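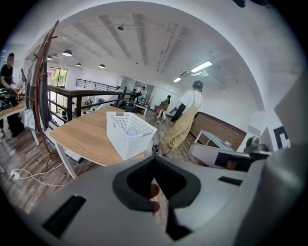

Re: [equip-planning] gripper order, second half of the budget

From: Chinyere Shehu
To: equip-planning list
Sent: May, 4:10 pm

Quick one before I lose the afternoon. Answers under the quoted bits, sorry if the order is off, am typing between calls.

> Before we sign for the handheld grippers can somebody confirm
> the number? The draft sheet says 16 but the Arkero quote is
> for 12 plus "spares as needed", no price on the spares.

16 is right. The 12 was from the old sheet, before the Uzor desk got added. Asked Arkero to requote with spares as a real line. Pads and finger inserts priced separate please, those wear out first and I dont want to buy a whole jaw to get a pad.

> Also do we need the Sandden arms this round or can they slide?

Slide. Handhelds first. We can collect plenty with people holding the things, basket on a table, clothes in and out, and that needs no arm, no mount, no guarding. Arms need all three and the guarding isn't in anybody's numbers yet. Put it in the next round with a proper quote.

> Floor space: are we assuming a separate room?

No. Open office, upstairs, same as now. People walk through. Budget is for tables and power, no walls. What I do want in there:

- light tables, 5 of them, something one person can shift
- cable covers. There's a power strip and a white cable on the floor by the table, fine for one station, not for five
- baskets, the white plastic ones with holes. Cheap, get extra
- storage for the tools overnight, lockable

> Cost per station looks high to me compared with Zindanness.

Zindanness left out batteries, chargers and storage cards. Add those back and they are 39 dollars a station under Arkero, and their lead time is 60 days. Not worth it to me - but if someone wants to argue say so now, not after the PO.

> Who is handling training costs?

Not in equipment. Take it out of the sheet, it's in there twice anyway (rows 5 and 16, same amount, I think someone pasted it).

Still open, need these from you all:

Freight. Is the Arkero number delivered or not? The quote says "ex works" on page one and "delivered" on page two. Asked, no reply.

Warranty on the jaws. One year on the body, nothing written about the moving parts. Would like it in writting.

Tax line is blank. Whoever has the new rate please just fill it in.

If the requote comes back over the cap I'd drop two handhelds before I drop the spares. A gripper sitting in a drawer waiting on a pad is no use to us.

Sheet is in the usual place, tab 2. Please dont edit tab 1, it's the version finance has.

Chinyere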